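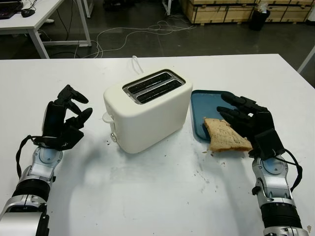

Foto: Divya Menon / Skanance

Skanance Hogar Ginis
Seguro multirriesgo para vivienda habitual y segunda residencia

Ginis cubre el continente y el contenido de la vivienda en una sola póliza, con un recibo anual desde 221 euros. El pago se puede fraccionar en dos o cuatro plazos sin recargo.

Coberturas incluidas
Incendio, explosión y caída de rayo.
Daños por agua, con localización y reparación de la avería.
Daños eléctricos en aparatos – hasta 947 euros por siniestro.
Rotura de lunas, espejos y placas de cocina.
Robo en el interior. El dinero en efectivo tiene un límite de 357 euros.

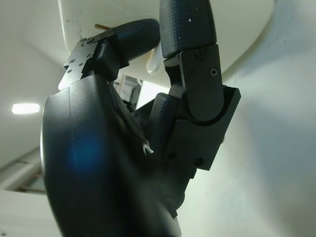 Coberturas opcionales
Joyas y objetos de valor, hasta 3,000 euros sin tasación previa.
Defensa jurídica en conflictos con vecinos y arrendatarios.
Asistencia informática a distancia, prestada por Pokgate.

Franquicia
No hay franquicia en la modalidad estándar. En segunda residencia se aplica solo a los daños por agua.

Cómo dar un parte
Por teléfono o desde el área de cliente, en los siete días siguientes al siniestro. Conviene conservar las facturas y no tirar el aparato dañado hasta la visita del perito.

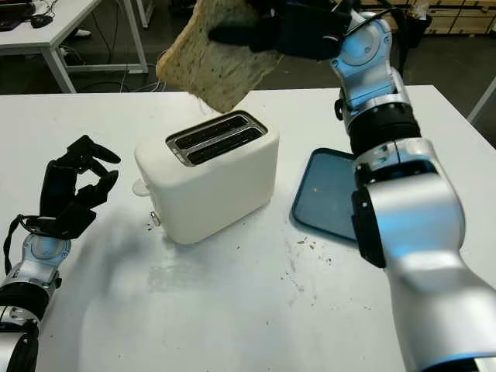 Contratación
Oficina Iyengar, lunes a viernes desde las 9:00. Pregunte por Iñaki Vidal o Kamala Kamath. Las tarifas se revisan cada septiembre – las pólizas en vigor mantienen su precio hasta el vencimiento.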